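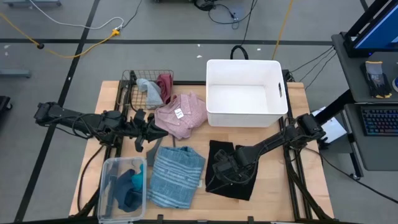

**Handout 4: frozen flux.** In a perfectly conducting plasma, field lines move with the fluid, and two bits of plasma on the same line stay on it. Think of a pink shirt on a tabletop: drag one sleeve and the threads go along, stretched or bunched but never passing through each other. The Sun is less tidy, and so is most laundry.

- Magnetic Reynolds number: Rm = UL/η
- Rm = 518: nearly frozen
- Rm well below 1: the field leaks out and forgets you

Try problem 2 with L = 80 km before reading Siwan Howells's solution – she skips the units, then takes marks off you for doing it.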